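Category: Support log > Printing and labels
Reading time: 3 min

Ticket 1369: Label printer skips every second label after paper change

Status: closed
Product: Kaltum desktop label printer, used with Nerkanis stock software
Site: Bickerstaff, packing room
Opened: October

Reported fault

The printer was fine until the old roll ran out. With the new roll in, it prints one label, feeds a blank, prints one label, feeds a blank. The text on the printed labels is also too low, so the bottom line of the address runs over the gap and on to the next label. The customer has turned the printer off and on and reloaded the roll twice. No change. They have orders to go out and are writing addresses by hand for now.

09:20
Asked for the label size on the box the new roll came in. Asked whether the fault shows on the printer's own test page or only from Nerkanis.

09:45
Customer replied. Same width as before. They think the length is the same but the box has been thrown out. Test page not tried yet.

10:05
Sent steps for the test page: printer off, hold the feed button, switch on, let go when the light flashes. Result came back as one label printed and one blank, so the fault is not in Nerkanis or in the driver. Left the software alone.

10:30
Asked the customer to peel off a label, put it on the table and measure it, then measure the gap to the next one on the backing paper. Asked them to mark the start of each label on a short strip with a pen so we could compare it with what the printer thinks it is feeding.
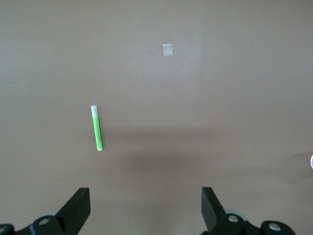 Posted by: Rurnen Support Desk
Filed under: Label printers

11:10
Measurements received. The label is 6 mm shorter than the size stored in the printer. The gap is the normal one. The supplier has changed the roll and kept a very similar order code, which is easy to miss.

A stored length that is too long explains both faults. The printer carries on past the gap, decides it has lost its place and feeds forward to find the next one. That gives the blank.

11:25
Asked the customer to run the gap calibration. Steps as sent:

Load the roll and close the lid until both sides click.
Hold feed and cancel together until the light flashes twice.
Let the printer feed. It will use up several labels.
Print the test page again.

11:50
Blanks have stopped. Text still low on labels sent from Nerkanis, correct on the test page. Expected, as the template in Nerkanis still holds the old length.

12:15
Customer opened the label template, changed the length to match the new roll and saved it under a new name. First print was good. They then ran a batch of 11 address labels with no blanks and nothing over the edge.

14:40
Customer reports that the second packing bench still prints low. That computer had the old template open all morning. Closed and reopened Nerkanis, picked the new template, fine.

Cause

New roll with a shorter label than the stored setting.

Fix

Gap calibration on the printer, new length in the Nerkanis template on both computers.

Notes

The old template has been kept because there is one part roll of the old size in the cupboard. If they go back to it, the calibration has to be run again. Customer will ask the supplier which size is being sent from now on. No parts used, no visit needed.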